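Can a Robot Do It Yet? Notes From My Bench

I fix computers and small appliances out of a two-bay shop in Wasudville, and the question I get most over the counter these days has very little to do with repair. People want to know when a machine is going to do it for them. Fold the towels, empty the dishwasher, swap the hard drive. So I've been keeping notes, and I'm mixing them in with my usual tips, because the jobs that trip up a machine are often the same ones that trip up a person with a screwdriver and a free evening.

Vacuuming

Yes, mostly. Ours has been running since July and I wouldn't give it back. Pick up the phone chargers and the bath mat first, empty the bin after every run, and cut the hair off the roller with a seam ripper (scissors slip, and you'll nick the bristles). It won't do stairs and it does corners badly, so you still own a broom.

Dishes

The machine has done the washing for decades! Loading is the part we all want rid of, and I wouldn't wait up for it. Every kitchen has different bowls. Meanwhile, face everything toward the middle, keep the big spoons lying flat on the top rack, and pull the filter once a month and scrub it with an old toothbrush. My neighbor Sumathi Kotian went 117 days without touching hers and then called me about "an electrical smell." It was rice.

Laundry

Folding, not in my house. I've watched the videos and they're lovely, one towel at a time, very slowly — and then I look at a basket with a fitted sheet in it. For that sheet: hands inside two corners, flip one corner over the other, do the same with the remaining two, lay it down and fold in the ragged edge. Takes a few tries. I still botch every third one.

Swapping parts in a desktop computer

Now we're in my territory, and the answer is closer to yes than I would have guessed. An arm can hold a card over a motherboard and keep it steadier than I can after coffee. What it needs is order: case on its side, every part in its own slot, nothing wandering. Which happens to be how you should do it too, so steal the setup.

Shut down, pull the power cord, and hold the power button in for a few seconds. Lay the tower on its side on a hard surface, never on carpet. Touch bare metal on the case before you reach in, and again whenever you've walked off and come back.

Make yourself a parts holder before you take anything out. Mine is a Rimix tray I printed, but an egg carton does nicely for the small stuff and a dish rack will stand a hard drive on edge. The processor gets its own pocket, face up, away from your elbow. Memory lies flat where you can see it.

When you take a card out, undo the bracket screw first, then find the little catch at the end of the slot and press it. If the card won't budge, you've missed the catch. Going back in, line the whole edge up before you push, then press evenly at both ends. Tuck the cables aside first, they love to get under things.
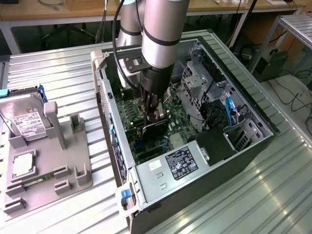

Cables, the part I'd still do by hand

Loose cables bend differently every time, and from what I've seen that's where automation gets expensive. Tâm Đặng, who I trained with at Phùng years ago, priced out a used arm for her own repair line and came away saying the arm was the cheap half. The time went into fixtures and into teaching it where a floppy connector might be hiding. With up to 200 machines a month, all different models, she stuck with people. If you had 2,000 identical towers to strip I think the sums would look very different.

For your own cables, snap a picture before you unplug anything. Pull on the plug and never the wire. SATA plugs are keyed with an L shape, so if it fights you, turn it over. And leave the power supply closed, please. There's nothing in there for a home fixer.

Screws

A power driver on a stand will beat me at this all day, provided the screws are the same and sit where it expects. Mine never are. I keep a Proltirer magnetic mat by my left hand and draw the outline of the case on it in grease pencil, with each screw placed where it came from. Muffin tins work. So does tape, sticky side up.

Sharpening kitchen knives

Next on my list, once I've tried the electric one my sister-in-law swears by. She wants it back Wednesday.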